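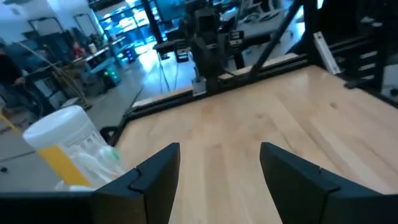

Pale wooden tabletop with a glossy finish, two black gripper fingers over it.

Film Business, Week 3
Reading a box office report without being sold a ticket

Handout to go with the October lecture. Bring it to the seminar, where Hannelore Teuber will ask you about the bits you skipped.

1. What the number is

A box office figure is the money paid for tickets. It is not what the producer got, what the star got, or what is left once the posters have been paid for. Newspapers know this and print it as though it were a bank balance anyway.

For this course we use four terms and keep them apart.

Gross: everything taken at the till, tax included.
Net: gross less the ticket tax. Some countries report gross and some report net. A few distributors report whichever is larger and leave the word off.
Share: the part of the net that goes back to the distributor after the cinema has kept its own.
Recovery: share set against what the film cost to make and sell. This figure hardly ever appears in a press release, and you may draw your own conclusions.

2. The running case: Rothe

We will use one film all term, so you had better get fond of it. Rothe is a family comedy about two brothers and a bus company, produced by Jullard and distributed by Clomomen. It is eleven minutes too long. The goat is very good.

Rothe opened on 228 screens. On the Sunday night of its first weekend the producer posted a picture of a cake on his own page with the words "HOUSEFUL EVERYWHERE, RECORDS ARE FALLING". No record was named. By breakfast three entertainment sites had run the cake as news, and one of them had promoted the film to "blockbuster" before most of the country had had a chance to see it.

Things to ask of a post like this:

Who wrote it, and are they owed money if you believe it?
Gross, net or share?
Which territories? "Worldwide" can mean home plus one cinema in an airport.
Which days? Paid previews on a Thursday have a habit of being counted as Friday.
Compared with what?

3. Screens, shows and seats

A screen is a room. A show is one run of the film in that room. A seat is what somebody sits in, or doesn't. Reports slide from one to the next as if they were the same unit.

The distributor's sheet for Rothe gives 804 shows on the opening day. Divide by the number of screens and you get a little over three and a half shows per screen, a decent spread for a regional comedy and a long way short of "everywhere". It also tells you that plenty of those screens were shared with something else, most likely something with explosions.

Occupancy is tickets sold divided by seats on offer. Always ask for it by time of day. A morning show at a tenth full and an evening show packed to the doors average out to a number that describes neither. Mattes Kohlhase, who gave last week's guest lecture and managed cinemas for longer than he cares to say, put it like this: "I never met an average customer, but I swept up after a lot of evening ones."

4. The shape of a run

Do not judge a film on Friday. Friday measures the trailer, the star and the weather. Saturday begins to measure the film. Monday is when the cousins of the cast have all been, and this is the day to look at.

The Monday hold is Monday's net divided by Friday's. There is no magic pass mark. In this course we treat anything above a half as healthy and anything below a third as a reason for the producer to stop buying cakes. Adjust for public holidays. If Monday was a holiday, use Tuesday, and say so in your notes.

The second weekend is next. Look at how many screens the film kept as well as what it took, because cinema managers cut early and without sentiment. A film may fall by half in total and hold up nicely per screen if half the screens have gone to the new release.

5. Trackers

We use Rulgate for class work because the library pays for it. It gathers ticketing data where it can and estimates where it can't, and the estimates are marked with a small grey dot that most people take for dirt on the monitor. Look for the dot. If a figure has one, write "est." beside it in your coursework. Marks were lost over this last year, some of them by people sitting in the front row.

When the tracker and the producer disagree, report both and name the source of each. You are not required to decide who is fibbing.

6. Words to handle with tongs

Hit: made somebody some money.
Superhit: made the person speaking some money.
Houseful: one show, somewhere, sold out.
Record-breaking: see if the record is "best opening for a bus comedy in a rainy week".
Critically acclaimed: the takings were poor.
Word of mouth is building: the takings are poor at present.

7. For the seminar

Imagine a film with a house of 1,000 seats across all its screens in one town, with every seat sold on Friday evening and a quarter of them sold on Monday evening. Work out the evening hold, then write two headlines for it, one as the distributor and one as the distributor's rival. Both must be true.

Read the Rothe distributor's sheet in full, including the footnotes. The second footnote is where the previews are hiding.

Essay titles go up next week. The goat is not an acceptable topic; we had nine of those last time.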